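Dish stacking cell keeps drifting, where do you put your tape?
Forum: Small arms and grippers

lindenbolt
Running the Pukstead arm on a table with a metal tray and two round pieces, one red rim, one blue. After 128 runs the gripper reaches over the back of the tray further than it should. I re-homed it Tuesday and it came back.

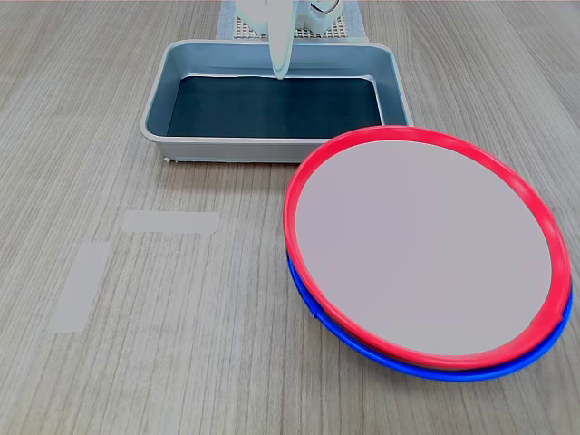 Reply from Orest Palamarchuk
Check the hub screws before you touch any software. On my Dembridge build two of them backed out and the finger had play you could feel by hand. Snug them, then re-home. Also tape every item at its edges. Mine, with red and blue apart:
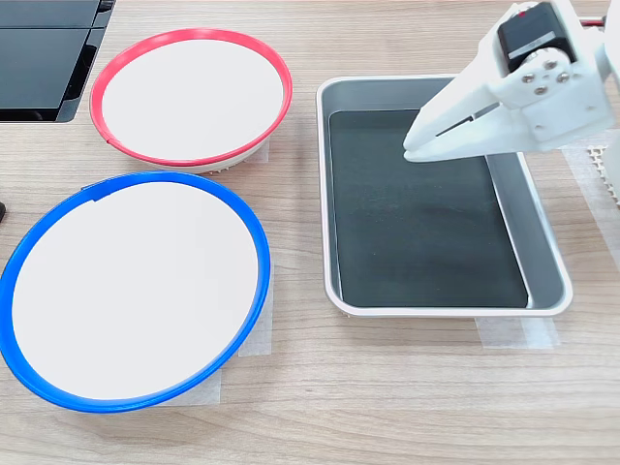 Reply from tarn_21
Disagree on the tape. It creeps. I used it for a month and the corners moved on me. Cut a Buzatu locating plate and screw it down.

Reply from lindenbolt
Can't drill this table. Screws were fine, by the way. I put the pieces back in a stack and stepped the arm through slowly with the jaws apart. 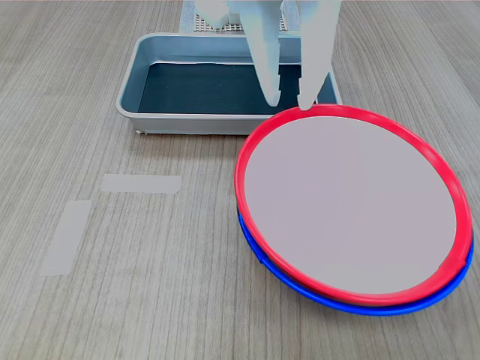

The offset is the same every time, so I don't think it's play. The servo zero reads 1541 and my notes from January say something else, but I can't read my own writing.

Reply from Orest Palamarchuk
Same every time sounds like zero, yes. Jog the finger down to a piece of tape on bare table, between the stack and the tray, and save that as your reference. Don't use the tray walls, they slope.

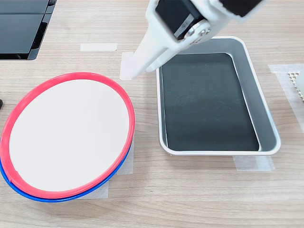

Reply from tarn_21
That works until the tape lifts. Linby sells a stick-on target if you really can't drill.

Reply from lindenbolt
Will try the tape reference tonight and order the target anyway.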